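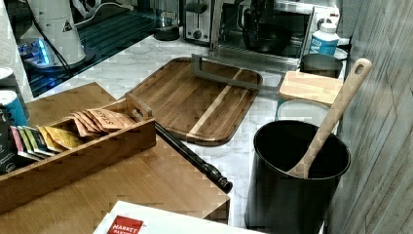

¿Cuánto tiempo conviene dejar reposar una infusión de té negro para comparar muestras?
Entre tres y cinco minutos, siempre que el tiempo sea el mismo en todas las tazas. En nuestro trabajo usamos cuatro minutos.

Efecto de la dureza del agua en el color y el sabor del té negro
Informe de proyecto, asignatura de Química Aplicada
Autoras: Paloma Mercado y Ottilie Bühler
Tutora: Myrtle Ruiz-Ortega

1. Motivo del trabajo

La idea salió de una discusión en clase. Ottilie se había mudado en octubre desde una zona de agua blanda y decía que el té de siempre le sabía distinto y que en la taza se formaba una película en la superficie. Paloma, que ha vivido siempre con agua dura, no le había dado importancia a esa película. Propusimos estudiarlo y la tutora aceptó el tema con la condición de que midiéramos algo más que el gusto.

2. Lo que ya se sabía

El agua dura contiene iones de calcio y magnesio en cantidad apreciable. Parte de ese calcio está acompañado de bicarbonato, y al calentar el agua precipita como carbonato cálcico, que es la cal que queda en los hervidores. El té negro aporta polifenoles, y al juntarse con el calcio y el bicarbonato en contacto con el aire aparece una capa fina e irisada. El pH también cambia el color: una infusión más alcalina sale más oscura y una con unas gotas de limón se aclara enseguida.

3. Material y método

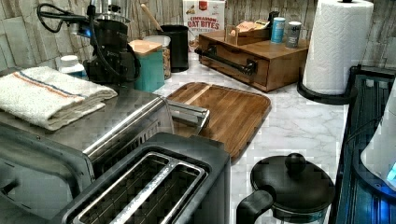
Tiempo de lectura: 3 min

Trabajamos con tres aguas: la del grifo, la misma agua pasada por una jarra filtrante Nundomine y un agua embotellada de mineralización débil. El té fue el mismo en todos los casos, un té negro en bolsitas de la marca Willeck, todas de la misma caja. La dureza se estimó con tiras reactivas Toltik, que dan el resultado por tramos y no permiten afinar mucho.

Cada infusión se preparó con la misma cantidad de agua recién hervida y una sola bolsita, sin removerla. Pasados los cuatro minutos se retiraba sin escurrir. Para el color comparamos las tazas con una escala de tarjetas que imprimimos nosotras, numeradas de más clara a más oscura. Hicimos cada prueba tres veces.

La cata fue a ciegas. Otis Van Dusen, compañero de otro grupo, colocaba las tazas y apuntaba la clave, de modo que ninguna de las dos sabía qué agua estaba probando. Se puntuaron amargor, astringencia y aroma del uno al cinco.

4. Resultados

El agua del grifo quedó en el tramo más alto de las tiras. La filtrada bajó un tramo y la embotellada salió en el más bajo. El té hecho con agua del grifo fue el más oscuro en las tres repeticiones y el único que formó una película clara a simple vista. Con agua filtrada apareció alguna mancha suelta en una de las tazas. Con la embotellada no vimos nada, ni siquiera después de dejarla reposar diez minutos más.

En la cata, la infusión con agua embotellada recibió más puntos en aroma y también en astringencia. Esto último nos sorprendió, porque esperábamos que el té más oscuro fuera el más áspero. La filtrada quedó en medio. Las dos catadoras coincidimos en el orden del aroma, pero no en el del amargor, donde las puntuaciones de Paloma fueron casi iguales para las tres aguas.

5. Discusión

El color oscuro no indica por sí solo que el té esté más cargado. Puede deberse al pH, que no medimos con un aparato adecuado. Las tiras de pH que teníamos se teñían con el propio té y descartamos esas lecturas.

Hay otros fallos que debemos señalar. Las catadoras éramos 2 y además conocíamos el objetivo del trabajo. La temperatura del agua al verterla no se controló con termómetro. En la segunda tanda tardamos más en servir la última taza, y es posible que el agua hubiera perdido algo de calor. La escala de tarjetas depende mucho de la luz, y una de las repeticiones la hicimos ya de noche.

Ute Mühlbauer, que leyó el borrador, nos sugirió añadir una muestra de agua blanda con bicarbonato para separar su efecto del que produce el calcio. No nos dio tiempo a hacerlo antes de la entrega, pero lo dejamos apuntado como primera prueba si el trabajo se continúa el próximo curso.

6. Anexos

Las hojas de cata originales y la clave de las tazas están en la carpeta del grupo. La escala de color se entrega impresa junto con este informe.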